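About Vakbridge

We test whether machines can do kitchen and shop-floor chores yet. Most of the time our report says no.
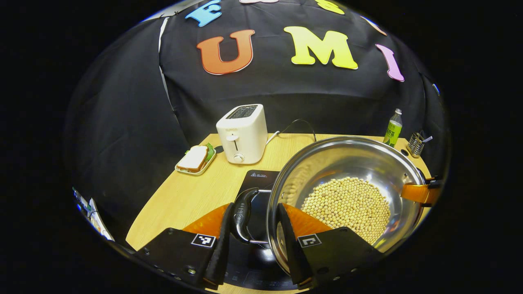

Vakbridge was started by Milagros Palomino and Ryota Wada after they had sat through one sales demo too many. Milagros ran a commercial kitchen. Ryota fixed packaging lines. Both had seen a polished video turn into a machine that needed a person standing next to it all shift.

Clients send us a claim and we try it out on ordinary chores – moving a pot of beans, clearing a counter, restocking a shelf. Each chore gets 20 tries in a row, with no resets between them. A single good run doesn't count for much with us. We have written up 439 chores so far, and 17 of them were done well enough that we'd let the machine work without someone watching.

We sell no robots and take no commission from people who do. Reports are written in plain words, and the failures go in first.

Could that number of 17 go up? Probably, and we retest every June. Pots are still hard, and so is anything that rolls or spills. If a vendor tells you otherwise, ask to see the second try – and the nineteenth.

Got a claim you'd like checked? Write to Ryota at the front desk.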